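Home | News | Local Races | Newsletter | About

Your ballot tracker for Womimdale is up

Hello again, readers! So many of you wrote in after the last vote (the one where the town site froze for most of the night, ugh) that I finally sat down with Cheng-en Cheung and we built our own results page. It covers the school board, the water district and all 12 precincts in Womimdale, and it works on a phone, even my old one.

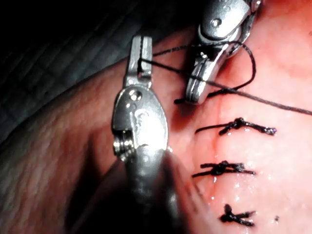
The numbers come straight from the county clerk's posted counts. Cheng-en's page checks for new ones every five minutes, so if you see the Oleck Road precinct sitting at zero for a while, don't panic! They're always slow over there. Mail ballots get their own column this time, which a few of you begged for back in April.

I'll be writing short updates under the table all evening, mostly on the water district seat. That one was decided by 67 votes last time and I expect it to be tight again.

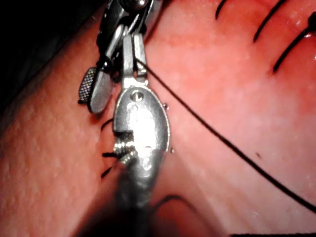
You don't need an account. If you'd like an email when a race is called, put your address in the box at the top of the page and pick your races (you can pick all of them, I did). Polls close at 8, and I'll have coffee on well before then.

I-hsuan Lui

Comments (3)

marlo_t: Will the library bond be on there too?

I-hsuan Lui: Yes, bottom of the page!

Fellow voter: Thank you for the mail column!!

Contact us | © 2025 Womimdale Newsletter | Back to top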